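Furkport Assembly Bench – Progress Report to Sideck
5/5/18
Prepared by Florian Hervieu

Work since January has gone mainly into the bench and the practice boards. The grant of 3,000 was meant to cover both, and it has, with a small amount left for replacement pegs.

The old bench top was scratched and threw glare from the ceiling lights, so we replaced it with a black one. The lamps were moved at the same time. Zokton supplied the tops cut to size, and fitting them took seven days, two more than we had allowed for.

We now have 40 sets of blue parts. The first batch from Bañuelos was a poor fit – the pegs went in but could be turned by hand once seated – and it was sent back. The second batch is good. Each set is kept in its own tray with a checklist, and trays are checked when they go out and again when they come back.

The task sheets have been rewritten. The earlier version put every step on one page and people lost their place. The new one has a page for each area of the board, in the order the work is done. More than 61 sheets have been returned with comments, mostly about the wording of the peg steps.

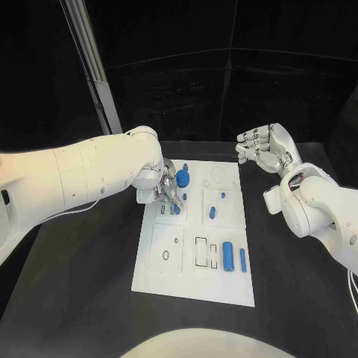
Progress Report No. 7 – Page 2

The board is white and lies on the bench, long side running away from the worker. Raised plates and printed outlines mark its different areas. The small square plate at upper left has two narrow slots side by side, and a blue peg is being brought to the right one. The spool-shaped part stands just above that plate.

Still to do: a second storage rack, spare plates for the slots, and a shorter version of the checklist. We expect to order the plates first. No further money is requested for this period.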